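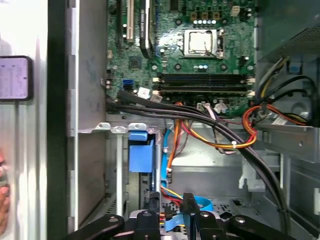 An open desktop case with the cooler off and the processor showing in its socket.

Satwood Repair Notes

Hello, and welcome! Satwood is a collection of written notes from people who fix up old desktop computers at home, gathered into one plain table so that other people can read them, search them, or use them in a class. I'm Aaliyah Fehr, and I look after it in the evenings, with a cup of tea and more patience than I had when I started.

Last updated 2025-03-31.

What's in it

There are 124 notes in this release. Each one covers a single machine and a single problem, in the words of the person who worked on it. Some are two lines long ("new coin cell, clock keeps time again") and some go on for pages, with detours into what the machine was used for and which cousin it was going to next. I've left the detours in. I went back and forth on that for most of August and decided I liked the notes better whole.

The table has 6 columns:

note_id -- a short code, never reused
machine -- whatever the writer called it, spelling left alone
symptom -- what was wrong, in a sentence or so
note -- the full text
outcome -- fixed, partly fixed, gave up, or unknown
source -- Irnar or Floketti

Where the notes came from

Irnar was a little mailing list that ran for years and then went quiet. Its members agreed to have their messages kept, and I asked each writer again before including anything here. Floketti is the notebook kept at our neighborhood repair evenings, typed up by hand, so please forgive the odd typo (those are mine, and I'd love to hear about them).

Please know before you use it

The notes lean heavily toward older towers. Laptops hardly come up, and if you're hoping for phones you'll be disappointed. People also tend to write when something went well, so "fixed" is far more common in the outcome column than it is in real life -- certainly more common than at my kitchen table.

Advice in the notes is advice from hobbyists. I haven't tested it. A few of the writers disagree with each other quite firmly about thermal paste, and I've let them. Please don't open a power supply on the strength of anything you read in this table.

Names, street addresses and phone numbers have been taken out. If you spot one I missed, write to me and I'll have it out of the next release.

Getting started

Everything is in one file, satwood_notes.csv, saved as UTF-8 with commas between the columns. It opens fine in a spreadsheet, though the longer notes will make your rows very tall. If you only want a taste, satwood_small.csv has 15 notes that I picked because I enjoy them, so don't treat it as a fair sample.

Amegashie is the small script I use for cleaning up the text. It lives in the tools folder and does three dull things: fixes line endings, removes doubled spaces, and flags any note under 30 characters so I can look at it myself.

Using and sharing

You're welcome to copy, print, teach from and build on these notes, as long as you mention Satwood somewhere and leave the writers' words as they are when you quote them.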